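Naltbridge Kit Planner: README

What's in this folder

Everything we used to plan and budget a handheld gripper collection setup at the Brarnham site, plus the small set of table-top recordings we made while deciding what to buy. We've put the planning sheets and the recordings together on purpose. It is so much easier to argue for a spare cable when you can open a session and see the desk it has to reach!

Files

budget.csv: one row per item, with supplier, unit price, quantity, lead time and a "can wait" column
plan.csv: the order in which we mean to buy things, by stage
sessions/: 34 recorded sessions, one folder each
notes.txt: what people wrote down straight after a session, lightly tidied
README: you're reading it

How the budget is laid out

Prices are in pounds and leave out VAT. The largest single line is the pair of grippers from Krasniqi, and we're really pleased with that choice, as the jaws can be swapped without sending the whole unit back. Spare jaws are a separate line at 17 each. Please keep them separate. We lumped them in with the grippers in the first version and then couldn't tell what a year of wear was costing us.

Props come out of petty cash. Balls, plates, drinks bottles: all cheap, all easy to replace, and they do more for variety than any other line in the sheet. If you have a bit left over at the end of a stage, spend it here.

Furniture was the happy surprise. We had pencilled in 369 for a proper height-adjustable bench and dropped it after the first stage. A small light table and a folding chair can go in a corner of nearly any room, and moving them gives you a new setting for nothing.

Things we left out the first time round

Cable lengths. Measure from the socket to where the person will stand, going round the furniture, then add a good bit.
Printed marker panels. Order spares with the first batch, as the postage costs more than the panels.
Storage. The Imitz drives are in plan.csv under stage two and should have been in stage one.
Time to charge, set out and pack away. It isn't equipment, but it decides how many kits you need.

About the sessions

Each session has one person at a table with a gripper in each hand, moving everyday objects. The camera is worn on the head, so the view looks down on the table and takes in a fair bit of floor as well. Sessions are named by room and running number. We dropped 7 for missing sound and kept their folders, empty apart from a note, so that the numbering still matches budget.csv.

Known gaps

All the rooms are indoors and on one site. Lead times were checked on 17th June and will drift, so ask again before you order. Stage three prices are guesses until the new quotes come in December.

Changes

Corrections to the sheets are very welcome, especially from anyone who has fitted out a second room. Add a row, leave the old one in place, and put your reason in the comment column. If an item turned out to be a waste of money, we'd love to hear about that too. 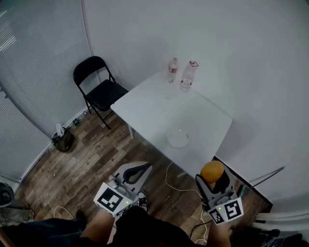 Rows marked "can wait" are safe to skip on a first order, and the total at the foot of budget.csv is worked out both with and without them.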